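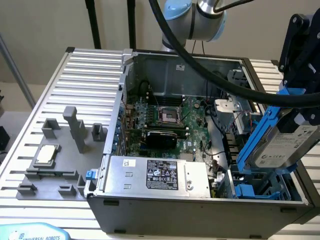

Old office tower, side panel off, drive in its blue caddy.

What Your Old Desktop Is Still Good For
by Graça Mendes

The Ciltovham repair shelf has 562 entries in its log, and I would guess a good third of them say "slow." That's the whole complaint. People write it the way you'd write "sad" on a form at the doctor's.

So for May we are doing office towers, the dark gray kind that spent years under a desk being kicked. They get no respect, and they come apart better than anything else on the shelf. Lay one on its side, take the panel off, and you can see the lot: green motherboard, memory slots in a row, graphics card straight across, power supply along the front in its own metal box, wearing more certification logos than most of us will ever earn.

Blue plastic means you're allowed to touch it. The drive caddy is blue and so is the latch at the bay. I wish my dishwasher had been designed by these people.

Unplug both cables before you go after the drive. I know. I have also pulled first and looked second. Keep the 3.5-inch drive with its caddy, as the bay is much less forgiving without one, and write the owner's name on tape before it joins the other drives in the Prilleva cabinet, where they all become cousins.

If the CPU socket is empty and the lever is up, keep your thumbs, sleeves and screwdrivers out of it. Those contacts bend if you look at them with intent, and straightening one costs you an evening and most of your good nature.

We pay nothing for donated towers, but we'll wipe the drive and give you a slip that says so. Bare power supplies we can no longer take. There are 203 of them in the back hall and the fire door has opinions.

Tower bench is Saturday at Navickas Hall, upstairs, 8 places. Bring a Phillips screwdriver you don't mind lending, and expect it back in a different mood. Laptops are on another night, with smaller screws and worse language.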